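Soriano slant-front desk from Gerkex, two months in

I went back and forth on this one for most of October. We needed drawers in the bunk room and I wanted a spot to write letters (yes, I still write letters!), and a slant-front does both jobs in one footprint. At $1,865 it was more than I'd ever spent on furniture for a room that's mostly bunk bed, so I got out the tape measure about every other night before I finally ordered.

I love it. The lid has a really nice polish and the color goes all the way to deep brown, almost black when the light is low. There are four full-width drawers under it, and they hold way more than our old chest did. Sweaters, sheets, the board games, all in. The bottom one sticks a little if you pull it from one side, so use both handles.

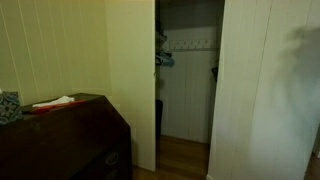
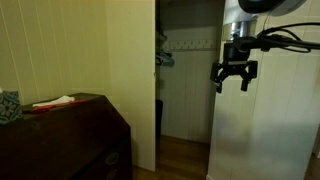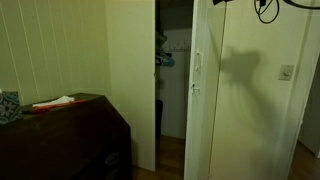
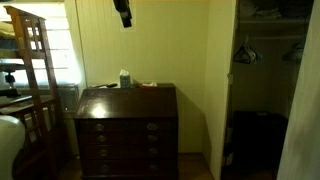 Dark wood and pale paneling. The last photo has the slanted lid and all four drawers.

My gripes. The flat ledge on top is shallow, so it's good for a tissue box and whatever you empty out of your pockets, and that's it. No lamp of mine fits up there. The polish shows every fingerprint too, and I wipe the lid down way more than I planned to. And it is HEAVY. It took 2 of us and 15 minutes to get it from the hall to the wall, and we had the drawers out!

Delivery was an extra $50 and the driver was very patient with our doorway. One pull came loose the first week, I tightened it from inside the drawer and it's been fine.

If you have a small room with a closet door that swings out, measure the swing before you pick your spot. I'd buy it again, but I'd wait for a sale.

Kamol Sangkhawat
Jan 10, 2020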